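Setting Up Your Stirkside Rower

Section 3: Your first row, and getting the resistance right

Hello again! If you've followed me through section 2 you should have a rower that's bolted together, standing level and not squeaking. If it is squeaking, go back and do the rail bolts again, a quarter turn each. I missed one on my first build and spent a whole evening blaming the seat.

This section covers the foot straps, the damper, the monitor and a gentle first session. Have a drink of water within reach and put on shoes with a thin, flat sole (running shoes with a big squashy heel will fight you the whole way).

Before you sit down

1. Check that the front feet and the rear foot are all touching the floor. Push down on the far end of the rail with your hand. It shouldn't rock.

2. Slide the seat from one end to the other, slowly. You want it to glide with no gritty feeling. Wipe the rail with a dry cloth if there's any dust on it.

3. Pull the handle out by hand to arm's length and let it go back in under control.

CAUTION: Never let go of the handle while the strap is out. It comes back fast and it will crack the monitor bracket. Mounir Younis, who tested the early machines with me at Traltton, has the spare brackets to prove it.

Setting the foot straps

4. Put your feet on the plates with the strap crossing the widest part of your shoe. For most people that's hole 3 on the heel slider, but go up or down one until it feels right.

5. Pull the straps snug. You should still be able to wiggle your toes.

6. Bend your knees and come forward until your shins are upright. If your heels lift a tiny bit, fine. If they come right up, drop the heel slider by one hole and try again.

Note: if two people share the machine, write your hole numbers on the card in the back cover. Malou and I argued over this for most of January before we thought of it.
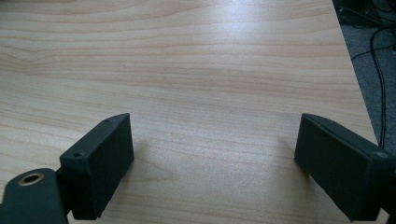 Stirkside Owner's Guide, Issue 2, page 51

Setting the damper

The damper is the lever on the side of the flywheel housing, and everybody shoves it to the top on day one. Please don't! A high setting feels like dragging a boat through porridge and your lower back does work your legs should be doing.

7. Start with the lever at the lowest mark and take ten easy strokes.

8. Move it up one mark and take ten more. Carry on like this until you can feel the handle pulling back against you early in the stroke, when your legs are pushing.

9. Go back down one mark. Leave it there for your first few weeks.

Waking up the monitor

10. Press and hold the round button until the screen lights. If it stays blank, take the batteries out and check which way round they are.

11. Choose JUST ROW. Ignore the other menus for now, they're all in section 5.

Your first session

12. Row gently for five minutes. Legs first, then lean back a little, then arms. Coming forward it's the other way about: arms, body, legs.

13. Rest for a minute or so with your feet still in the straps.

14. Row for another five minutes at the same easy pace. You ought to be able to chat while you do it.

15. Hook the handle back on its rest, loosen the straps and stand up slowly.

CAUTION: Stop straight away if you feel dizzy, sick or get pain in your chest, back or knees. If you have a heart condition, are pregnant or are getting over an injury, speak to your doctor before starting.

A few things people ask me

My bottom goes numb. Quite normal in the first week, I'm afraid. The Ellholm seat pad fits on top with two clips and it helped me a lot.

The strap twists as it goes in. You're pulling with one hand harder than the other. Look at the handle as you row and keep it flat.

The numbers on the screen jump about. Mine did too, until I slowed down on the way forward. Push firmly, come back lazily.

Once you've done this session a few times and it feels comfortable, add a third block of five minutes. Cleaning the rail and oiling the chain guide come next, in section 4, and you'll need the small bottle from the accessories bag for that.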